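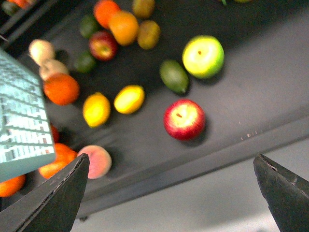 Fake fruit for a display - how do I clean it and stop it looking so fake?

Posted by Gopinath Krishnan, Arnthorpe

Hi all, bit of a rush so sorry if this is in the wrong bit. Doing a fruit display for the front counter, artificial stuff as real goes off too fast in the warm. Got two apples (one red, one yellowy green), two lemons, a lime, an orange, a peach. Dark grey tray to put them on. All a bit sticky from being stored in a box since July, and they roll about every time someone leans on the counter.

Tried a baby wipe on the spare pear at home, came up ok but left it streaky. Dont want to take the colour off the peach, it's got that soft pink to it and I think its only painted on.

So - what to wash with, how to stop the rolling, and does it look daft with just the seven? Could order a bag of 32 from Çetinkaya but that seems a lot for one tray.

Thanks in advance

Aurélien Roussel

Did shop windows for 6 years so have washed a lot of plastic lemons. Lukewarm water, one drop of washing up liquid, soft cloth. Not the dishwasher!! The foam ones swell and the skin splits. Rinse the cloth, go over again, then leave on a tea towel overnight. Streaks are nearly always leftover soap.

Peach - test underneath first. If any pink comes off on the cloth, stop and just dust it with a dry make-up brush.

Rolling: small blob of museum putty under each one, about a pea. Or a bit of non slip drawer liner cut to fit the tray, dark grey if you can get it so it doesnt show. I use the Pevis one, cheap, trims with kitchen scissors.

Seven is fine if the tray's not huge. Push them up together, touching, bigger ones at the back. Lemons side by side look nice, but turn one so they're not both pointing the same way. Spread out evenly it looks like a game of bowls. A few leaves tucked in hides the gaps. And keep it out of direct sun, yellow goes first in my experience, then the reds.
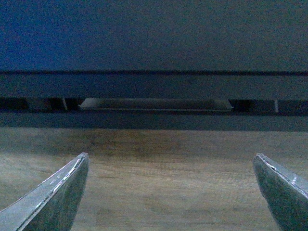 Will museum putty mark a wooden counter if the fruit goes straight on it without a tray?

On varnished or lacquered wood it's normally fine for a few weeks, then roll it off with your thumb and wipe. Oiled or bare wood can take up a greasy ring, so put a scrap of baking paper or a felt pad under it, or just stick with the tray.

Suklow

Just buy real ones? Lemons last ages. My mum's had hers out for weeks and no one's died.

If it has to be fake get the heavier sort, they dont roll half as much and you can't tell until you pick one up. The light ones always look wrong to me, too shiny. Quick go with a matt varnish spray sorts the shine - outside, thin coat, and not on foam as it can melt. Ask me how I know lol. Wouldn't bother with the 32 bag, you'll be finding limes in drawers till christmas.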